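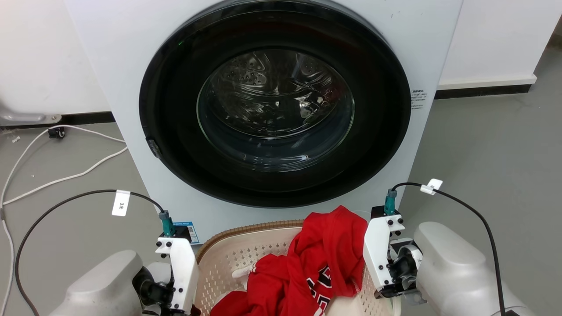 Flilby Laundry Diary Data

Water and power readings from 14 households in Curkville, written down by the people who live there. Each row is one wash load.

Files
loads.csv - 335 rows
homes.csv - household size and water source

Columns in loads.csv
home_id, load_date, program, temp_f, liters, kwh, notes

Missing values are blank. Home 5 had no power meter until July, so its kwh column is blank before then. Liters were read off the house meter and include any other tap that was running.

Typing and checking: Serena Longo, Kwabena Odoi
Last updated 9/29/22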